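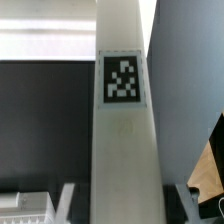

*Reading time: 2 minutes*

**Marker blocks** are plain white blocks with square printed markers on their faces, used in handling and placement exercises. The marker lets a camera work out where a block is and which way it is turned. The Volidora bench notes, compiled by Gunvor Forsberg, list 83 marker patterns.

## Marker

Each marker is a thick black square border around a grid of black and white cells. It may be printed on a white label with a light margin. The margin should be kept whole when the label is trimmed, as the border is found by its contrast with the white. 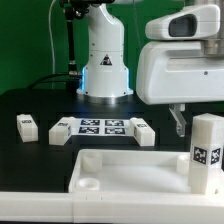 ## Block

Blocks are matt or slightly glossy. In the Volidora set the body is 141 mm long and tapers towards one end. Markers may be fixed to more than one face, so that a block lying on its side can still be read. 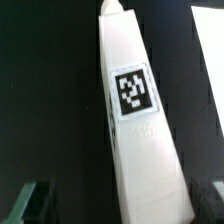
Low-contrast characters may also be found on the body. They play no part in detection and are used only for stock records. Ifor Sayce recommends wiping the faces with a dry cloth before each session.

## Layout

A usual layout has these parts:

- a dark tabletop, against which the white edges show clearly
- a shallow white tray with raised edges, in which blocks may be stood on end

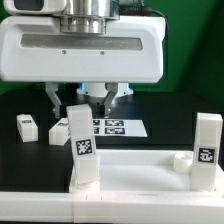 - a printed reference sheet with four markers in a two-by-two grid, laid flat on the table

Standing blocks can hide part of the sheet from a low viewpoint. The Favville layout keeps a gap of 6 cm between the tray and the sheet.

## See also

- Reference sheet
- Calibration target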